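**Bait Retention on Hair Rigs in Slow Water: Project Report**
Quentin Millet and Toàn Đoàn
Submitted 23/07/2024

## 1. Background

Anglers on the Orthorpe club water report that soft baits come off the hair during long sits, leaving a bare hook for much of the session. The project compared four baits on one rig to see which stayed on longest when left undisturbed. Fish catches were not recorded.

## 2. Test site

All casts were made from the east bank of Ivness Pool, a stillwater with a silt bottom and a gravel bar running parallel to the bank. The margin shelves quickly past the reeds. Roach and small bream are present in large numbers in July and are known to peck at baits meant for carp.

## 3. Rig and baits

The rig was a standard hair rig on a coated braid hooklink, 15 cm long, fished with a Pawlak inline lead. Hair length was set so that the bait sat just clear of the bend. The four baits were:

- canned sweetcorn, two grains
- luncheon meat, cut with a punch
- Tatis sinking pellet, drilled
- cucumber, cut with the same punch, skin left on

Cucumber was included as a control. It has a firm skin, holds a bait stop well, and has little food value to the species in the pool. Meat and cucumber plugs were 14 mm across. All baits were prepared indoors on the morning of use and carried to the bank in lidded tubs.

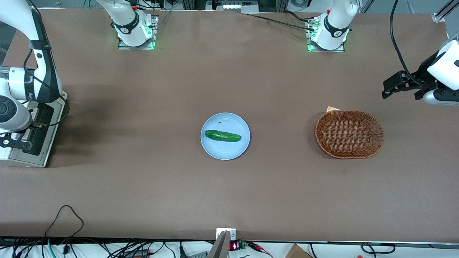

*Figure 1. Cucumber on a plate, with a wicker basket to the right.*

## 4. Method

Each bait was cast to the near side of the gravel bar and left for 70 minutes. The line was clipped so that every cast landed at the same range. On retrieval the bait was scored as whole, damaged or missing. Casts that snagged weed were thrown out and repeated. A 300 g scoop of groundbait was put in at the start of each session - none was added later.

## 5. Results

Cucumber was whole on nearly every retrieval. Pellets softened at the edges but mostly stayed on. Meat was often damaged, with the stop pulled partly through. Sweetcorn was missing more often than any other bait, and more so in the evening.

## 6. Sources of error

Wind drift put a bow in the line on two sessions and may have moved the lead. Damage from the cast and damage from small fish could not be told apart. A short control cast, retrieved at once, would separate the two and should be added if the work is repeated in colder water.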